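Mixed dishes, anybody else gone off matching sets?

mochoa_85
Clearing out the kitchen cabinets before we move in October. Everything is on the spare bed while I decide what stays. My sister says I should dump the lot and buy one of those 16 piece Lanudine boxes. I'm not convinced. Who needs four mugs that match?

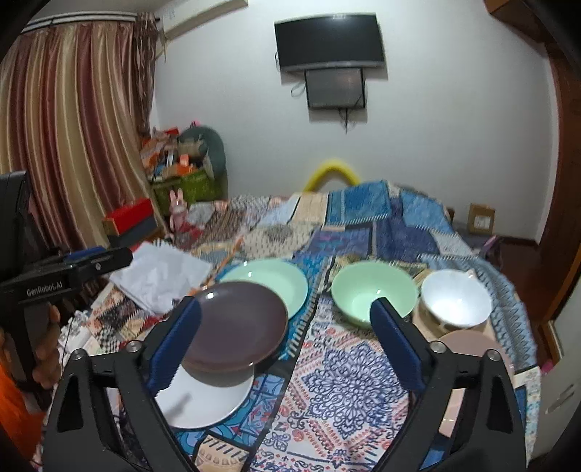
Brown, white and mint, all on the quilt

V. Stelmakh
I'd keep the mint ones. The brown plate I'm less sure about. Dark glossy glaze shows every fork mark, whatever the label says.

ajithk
Disagree with Vira. I've had dark plates for 9 years and you have to hunt for a scratch. White shows gray marks much worse.

V. Stelmakh
Nine years of eating what, soup?

ajithk
Steak, thanks.

Defne T
Sets are a racket if you ask me. Paid 85 dollars for one, broke two bowls the first winter, and of course they don't sell the bowls separately. Now I have a set of plates and a grudge.

rchavez
Sorry but mixed dishes are a pain too. Nothing stacks. You end up with a leaning tower and chips on every rim. I don't believe people who say it "looks collected" – it looks like a yard sale.

mochoa_85

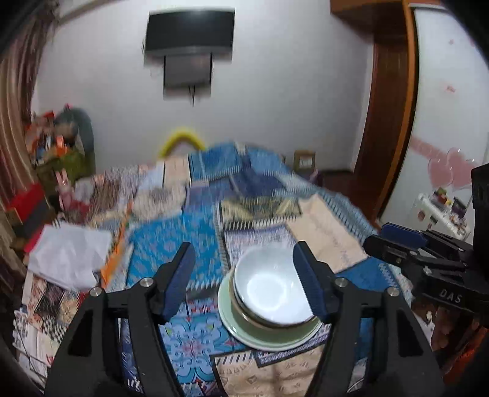 Stacking is the part I keep hearing about and I don't buy it. It comes down to the shape of the base, and two things from the same box can wobble just as badly as two strangers. My white bowl sits down inside the greenish one and the pair of them go on the wide pale green plate, no matching required. Whether that survives a cabinet door being slammed by a teenager, ask me later.

rchavez
That's three pieces, Maricruz. Try it with ten.

Defne T
Put a paper towel between them and quit worrying. And don't pack them flat in the box, stand the plates on edge.

V. Stelmakh
People always say on edge. Has anyone tested it? I packed mine flat last time and lost none.

ajithk
On edge here, lost one. So there goes that theory.

mochoa_85
Great, very helpful, all of you. Keeping the mint. Brown is still a maybe.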